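Ticket 2963: Handheld gripper recordings dropping out halfway through the container set
Project: Isham
Opened by: Annick Paquette
Assigned to: Raymonde Gill
Priority: normal (creeping toward high, sorry)
Status: closed

What's going on

Hi Raymonde! So I've been collecting the container examples for Isham, and I keep losing recordings. I pick up the gripper, hit start, do my little demonstration, hit stop, and the uploader says "saved" in that cheerful green text. Then I open the batch in Gikden and a bunch of them are marked as rejected with the reason "pose track lost." I did 58 demos yesterday and 8 of them got tossed. That doesn't sound terrible until you look at which ones: all 8 are jar demos. Every basket demo went through fine.

What I've already tried, so you don't have to ask:

Restarted the uploader. No change.
Restarted the gripper. No change, except it took forever to pair again (separate ticket, I promise).
Swapped the cable. Same thing.
Wiped the lens with the cloth from the kit. It was a bit smudgy but the next jar demo still got rejected.
Moved slower. This helped a little? Or I imagined it. Hard to tell from a handful of tries.

My setup is the one from the Leclerc sheet, the long one with all the start positions. Two objects on the table, fingers open, hold still for a beat, then reach in and do the task. The tasks in this batch are "lift the lid off," "put the lid back," and "slide it to the left."

Reply from Raymonde

Thanks Annick, good list. Can you tell me three things? Which firmware is on the gripper, does the track get lost at the start or in the middle, and how close are you getting to the jar before it goes? Also please don't delete the rejected ones. I want them.

Back to me

Firmware says 2068, which I think is the one everybody got in December. Not deleted, they're all in the rejected folder with their original names.

I went through them one by one with the Gikden viewer (coffee in hand, it's slow!) and it's always in the middle. The start is clean. The track goes along nicely while I'm coming in from the front, and then right when the fingers are on either side of the jar and the glass fills up most of the view, the line jumps sideways and the rest is garbage. On two of them it jumps back again after I pull away, but the checker throws the whole thing out anyway.

So my theory, for what it's worth: it's the ribbed glass. All those up-and-down ridges look the same as each other, and when I move, the little bright streaks slide around in a way that has nothing to do with where the gripper is going. The tracker grabs onto the streaks and thinks I've gone somewhere I haven't. Plus I've got the black curtain behind that side of the table, so once the jar takes over there isn't much else to hang on to.

Reply from Raymonde

I think your theory is right. I ran one of your rejects through the Altex replay tool and the feature points pile up on the glass about a second before the jump. Before we change anything in the software, let's try changing the layout. Keep the jar in the set, please, we need see-through objects or the model will never learn them. Steps are below, do them in order and stop when it works.

Steps, with my notes as I went

1. Update the gripper and redo the calibration walk.
Done. The walk is the one where you wave it over the printed board. Passed on the second try (I went too fast the first time, as usual). Recorded three jar demos after. One rejected. So, better luck maybe, but not fixed.

2. Turn on the "keep wide view" option in the uploader settings.
Found it! It's under Advanced, and it was off. I don't remember ever turning it off. Recorded four more, and one got rejected, same jump in the same place.

3. Put a second object next to the jar, a plain one with solid sides, and start each demo with both in view and the fingers spread wide.
I'd been putting the jar out by itself for the lid tasks, which I now see isn't what the Leclerc sheet says. (It says two objects. I even wrote that up at the top of this ticket. I was only doing it for the baskets.) So now it's the white basket with the brown lid on the left, a bit farther back, and the jar with the green lid on the right, closer to me. This is my new start position:
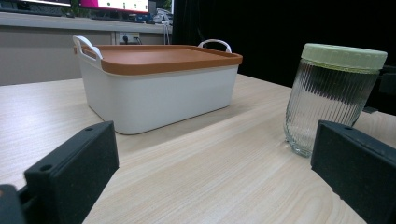 4. Come in at an angle so the wood grain stays in view.
I used to go in low and straight. Now I come in higher and let the table stay in the picture the whole way. Takes some getting used to, my wrist wanted to do it the old way for the first few. Recorded a full round of jar demos like this and every single one passed the checker. Hooray!

5. If still failing, send raw files for a software fix.
Didn't need it. I sent you the eight rejects anyway since you wanted them.

Closing notes

Raymonde says the checker might get a setting later to keep the good half of a recording when the track only goes bad near the end, which would be lovely, but that's a different ticket and I've asked to be copied on it.

I also fixed my own cheat sheet so it says two objects for EVERY task. If anyone else on Isham is using my copy, please grab the new one, the old one has the jar by itself on page two. And the slow pairing thing is still happening, so I'll open that one after lunch.

Closing this. Thanks for being patient with me!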